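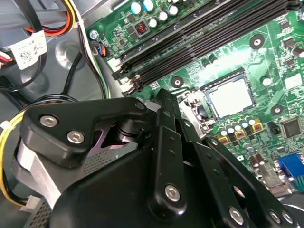

Figure 1. Gripper inside a desktop computer case, above the motherboard.

Progress report to the Haverford fund, October
Prepared by Jacobus Jacobs, Rumar bench repair project, Plurthorpe

Work in this period moved from shelf stocking to computer repair. The target remains 80 supervised trials of processor handling. To date 41 have been logged, all with a technician present.

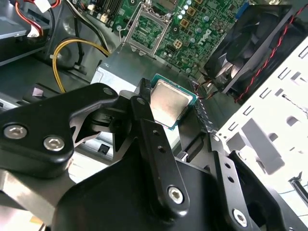
Figure 2. Processor held in the gripper, with the socket open.

Unattended shop use is not yet advised – alignment at the socket still needs review. Cormac Ó Ceallaigh will send the trial log separately.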